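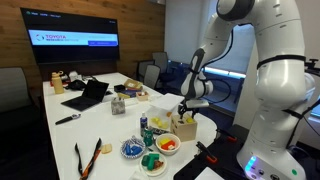 Tratska，5月21日（周日）：玩具借阅机构Imden今天宣布，以木制形状盒为主角的Soseck借阅计划正式开放登记，首批140套形状盒将陆续送到各借阅点。形状盒大概是很多人玩过的头几件玩具之一：一只开了孔的木盒，一堆颜色鲜亮的积木，把三角形送进三角孔，把方块送进方孔。我们喜欢它，是因为它简单得几乎不用说明书，却能让一桌人都凑过来看。玩之前先把积木分开摆，桌上立刻就有了样子：红色和黄色的放进白碗，蓝色的放在蓝白花纹的盘子里，绿色的归到小白盘，木盒顶上再搁一块黄的，看着就想伸手。用家里现成的碗碟来装积木，正是Soseck计划最想推荐给大家的玩法。

Soseck计划从去年12月开始筹备。最初的想法来自借阅台前常听到的一句话：“有没有一样东西，两岁的弟弟和七岁的姐姐能一起玩？”我们试过拼图，试过串珠，最后又绕回到形状盒。小的负责找孔，大的负责分颜色、出题目，大人坐在旁边也很难忍住不插手。冬天那几个月，有超过50户家庭把样品借回家试用，还回来的时候附了各式各样的纸条，有写建议的，有画图的，还有一张只画了一个很大的五角星。

“我最爱看的是积木停在孔边上的那一下，”Imden的项目负责人Olesia Kravchuk表示，“角度差一点点，它就是进不去，然后孩子会把手腕转一转，再试一次。大人也一样，我自己在那个四瓣的积木上就卡过好久！” 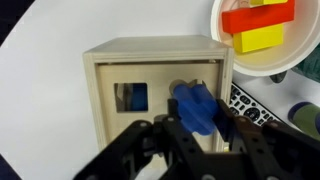 蓝色四瓣积木与木盒正面的圆孔。

四瓣积木确实是试用家庭提得最多的一块。它的边是圆的，瓣与瓣之间又凹进去，远看像一朵花，也有孩子管它叫“小云”。有家长来信说，孩子先拿它去对方孔，又去对圆孔，把盒子的几个面都转了一遍，嘴里还给它编了一段找家门的故事。我们很高兴收到这样的来信，也请今后借阅的朋友继续写给我们，长短都行。

借阅套装里有一只木盒、一组积木和一张折页。折页是双面的，正面写借阅须知，背面是试用家庭想出来的玩法，我们几乎没改，只把错别字订正了。这里先抄几条：

“一人一种颜色”：每人守一个碗，轮流投，投完自己碗里的就去帮别人。

“闭眼摸”：从碗里摸一块，先说出形状，再睁眼找孔。

“野餐”：盘子里的积木都是菜，木盒是肚子，喂之前要报菜名。（这一条来自一位五岁的朋友，她还规定绿色的必须先吃完。）

“反着来”：把盒子里的积木倒出来，按掉出来的先后排成一队，再给它们起名字。

Imden一直主张把玩具和日常的东西放在一起玩。玩具专用的托盘当然整齐，可是一只饭碗、一个点心碟摆上桌，孩子马上就知道该怎么用，也知道玩完要收回哪里去。桌子不必特意清空，留出一块够转身的地方就好，旁边有水瓶、有纸盒都没关系。试用期间，有些家庭把形状盒放在餐桌上，有些放在窗台边的矮凳上，还有一家在阳台的地垫上玩了整整一个下午。
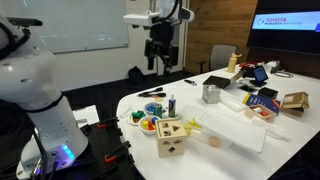 登记从今天起在Tratska的Imden总借阅处受理，Seixas活动中心的借阅台也同时开放。每户一次可借一套，借期三周，没有别人排队的话可以续借一次。借阅不收费，押金为100元，归还时全额退回。少了一两块积木请直接告诉我们，不用不好意思，补件柜里有备用的，我们也更愿意知道哪一块最容易滚到沙发底下去。

收拾也请孩子一起来。Olesia Kravchuk在折页里写了一小段收拾的办法：先收最少的那种颜色，再收最多的，最后把盒盖合上，听一听里面的声音。她说自己写这一段时改了好几稿，原来的版本长得像洗衣机说明书，被同事笑了一个星期。现在的版本只有四行，印在折页的右下角，旁边留了空白，可以给孩子画画。

清洁方面，木盒用拧干的软布擦拭，放在通风处晾干，请不要浸泡，也不要放在暖气上烘。积木可以用温水加少量洗洁精清洗，擦干后再放回盒里。每套归还后，我们会逐件清洁、检查边角，再交给下一家，所以归还与再次借出之间会隔几天，请大家体谅。
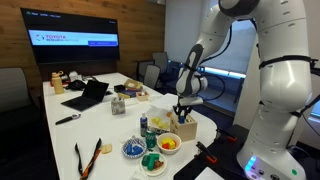 为了让还没拿定主意的朋友先上手试试，Seixas活动中心在登记期间每逢周六上午设有开放桌，形状盒、积木和碗碟都摆好，来了就可以坐下玩，不用预约，想玩多久都行。也欢迎带一只自家的碗来，花色越特别越好！试用家庭中有几位家长答应到场，跟大家聊聊他们家的玩法，包括那些失败了的玩法，比如把积木和真饼干混在一个盘子里。三岁以下的孩子请由大人全程陪同。

学校和幼儿园如需成批借用，请提前两周联系，并注明班级人数和希望的日期。团体借用另附一本教师小册子，内容由几位参加过试用的老师共同整理，收录了分组、轮换和安静时段的安排方法。爷爷奶奶们的兴趣小组同样可以申请，冬天的试用里就有一组，他们在来信中要求下次给难一点的形状，这个要求我们记下来了。

接下来，Soseck计划打算把收到的玩法编成一本薄薄的小书，放在各借阅点供大家翻看。投稿可以写在折页背面的空白处随套装一起交回，也可以单独交到借阅台，请写上希望署的名字，用小名也可以。

媒体垂询及团体借用：Imden，Tratska总借阅处，Olesia Kravchuk收

个人登记：Imden总借阅处或Seixas活动中心借阅台，开放时间以各处门口张贴的告示为准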